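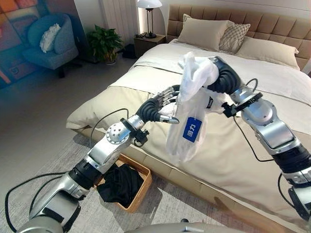

Equipment round – what's in, what's out

Quick one as the quotes are due back and I'm writing this between meetings. Sun 5 August, yes, a Sunday.

Hands first. Etornam Annan has been through the three quotes for spare fingers and we're going with Jasell. Dearer per set than Lelunell but they ship in 12 days and Lelunell wouldn't commit to a date. Bag and laundry work is hard on fingertips, so budget for two full sets per arm, not one. One on, one in the drawer.

Cables. Please stop ordering these seperately. $800 went out in April on one-off leads, most of it courier fees. Single order each quarter from now on – lengths to Etornam by the 19th. Longer runs for anything that has to reach across a bed. Clips and sleeving go on the same order.

Second bedroom setup at Dramani: still on the list, not approved. The arms are the big line but it's the furniture that keeps getting forgotten. Bed, headboard, bedding, nightstand, lamp, a chair, carpet if the floor is bare. Get real prices, don't guess. Used is fine for everything except the matress.

Consumables – nowhere near enough in last year's budget. Bags, baskets, old clothes. Dark clothes especially, we're always short. If you have a pile at home bring it in. Bags get their own line this time, and buy mixed kinds, see-through and solid, or everybody ends up practising on the same one.

Service plan. Drurkine want us to sign for two years. Leaning no. One year, 20 hours of call-out included, then look at it again. If your site has had more call-outs than that I need to know this week, with dates.

Not funded this round: the mobile base, the bigger workbench, new chairs for the office (sorry).

Forms back to me by Thursday. Late ones wait till next quarter.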